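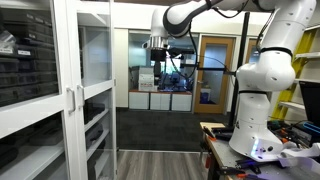
Week two of the spring build, and most of it went to the wrist. The club has had the arm on the bench since November, and until now we ran it with the gripper on a plain adapter and no sensing. Over the break Junhao Shen redid the tool stack, so the offsets in our config no longer matched what was bolted to the flange. The symptom was a steady error in Z that grew as the wrist tilted. A height error that stays the same at every angle is usually the table. One that changes with tilt is usually the tool center point.

We recalibrated with the pivot method. You fix a pointed pin to the bench, touch the tool tip to it from a number of different wrist angles, and solve for the offset that puts every touch in the same place. We used 8 poses. Sosina Negussie wrote the solver last year for the Rendon qualifier and it still runs, after one change to the file paths. The old config had the tool length at 222 mm, which was right for the old adapter.

Two things I would do differently. First, spread the poses out more. Our first set was bunched on one side of the pin because it was easier to jog there, and the fit looked good while the answer was wrong. Second, write down which fingers are fitted. We have two sets, and they are not the same length.

After that we went back to cable routing. The rule we settled on is slack at the joints and none between them. Peiyu Liao prefers hook-and-loop straps to zip ties on anything that moves, and I have come around to that. A zip tie pulled a little too tight will wear through a jacket, and you find out when the gripper drops off the bus in the middle of a run.
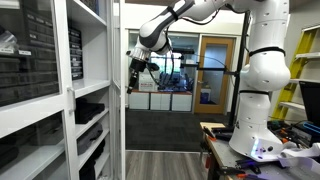 The logging script is next. Right now it records joint positions and gripper state at different rates and leaves you to line them up afterward. I want one clock and one file per run. Our best session so far has 471 usable cycles in it, and I spent an evening throwing out rows with bad timestamps to get there.

The Harwood demo is a simple pick and place with two part types, so none of this has to be very accurate. It does have to repeat. Jianhua Lü is on the part fixtures, and I have the state machine. If the new offset holds after the fingers come off and go back on, I will post the numbers.

Posted 2022-02-05

Comments

Titilayo Igwe
Did you check the residual per pose or only the total? We had one bad touch last year that hid in the average.

Junhao Shen
Per pose. The bad one was mine — I bumped the pin.

wei_k
Could you share the solver? Our team is still measuring the tool with calipers.

Sosina Negussie
It needs cleaning up first. The comments in it are mostly notes to myself.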